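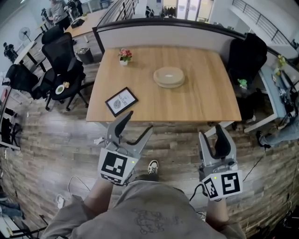
Budget for the Boring Stuff First

Every August I sit down with a blank spreadsheet and pretend I'm going to be sensible. Then a sales brochure shows up from Distimeck or Maten, with some gorgeous arm in it, and before lunch I've typed the price into row one and I'm trying to make the rest of the year fit underneath it.

I've been doing equipment planning for small robotics groups long enough to have made this mistake more than once (fine, four times), so take what follows as advice from someone who has paid for it. I think most of us buy in the wrong order. We start with the big machine and fund everything else out of the leftovers, and the leftovers are what people have in their hands all day.

My first budget at Monside had 2,000 dollars in it for "accessories." I remember typing that word and feeling pretty generous! Accessories meant cables, mounts, chargers, finger pads, spare fingers, printed markers, tables, bins, and all the household junk we wanted people to practice on. It was gone by the end of the second month. I went to Indira Gounder, who signed off on our spending back then, and asked for more. She asked me what an accessory was. I started listing things and she said, "So, the job."

She was right, and I've stolen that line ever since.
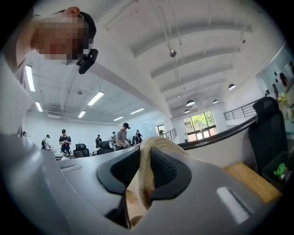 Take finger pads, my favorite neglected line item. They're cheap, they're dull, and they're the only part of a gripper that's supposed to touch anything. Most quotes I see treat them as something you get in the box and then have forever. But cloth asks something different of a pad than a plate or a cup does. With a strip of ribbed beige fabric between two black fingers, I'm thinking about the textured pads and how many spare sets are in the drawer, and the arm in the brochure doesn't cross my mind. If you work with fabric every day, buy extra pads when you buy the gripper. Salian sells them separately and so does everybody else, and the shipping on a rush order will make you want to lie down.

Then there's headcount. A unit price is a lovely thing to look at because it's so small. Sixteen people is a different number. Sixteen people need sixteen places to work, plus enough outlets, plus somewhere to put the thing down when they go get coffee, and at least a couple of spare units so that one bad connector at ten in the morning doesn't send somebody home. I once approved a very nice set of handhelds and forgot the power strips completely. The bill for strips, longer cables and floor covers came to 1,018 dollars, and I had to explain it in a meeting where we'd planned to talk about vision models.

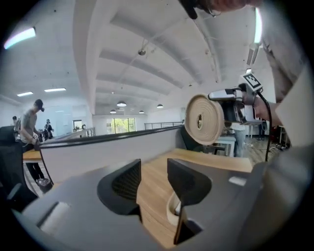 A handheld gripper with a large beige roll in its fingers, its cable trailing toward the floor.

Cables deserve their own rant, so I'll keep it short. Wired gear is cheaper and I still mostly recommend it, but the cable is part of the purchase. Somebody has to route it, somebody has to step over it, and it will be the first thing to go. Put replacements on the same order. If your finance people ask why you're buying spares for something brand new, ask them whether their car came with a spare tire.

I know the argument against all this. Big machines get approved because they look like progress, and a request for pads and cables looks like housekeeping. One manager told me flat out that she could get an arm through in a week and a box of spares would take her a quarter. I believe her! I'd still put both on one request, as one price, and refuse to split it when they ask you to trim. A cheaper arm with a full drawer of parts beside it will get more done by spring than the fancy one without.

This year's sheet starts at the bottom. Pads, cables, power, tables, things to pick up, people's time to look after all of it. The arm goes in last. I've got a Maten quote sitting in my inbox and I haven't opened it yet, though I did peek at the picture.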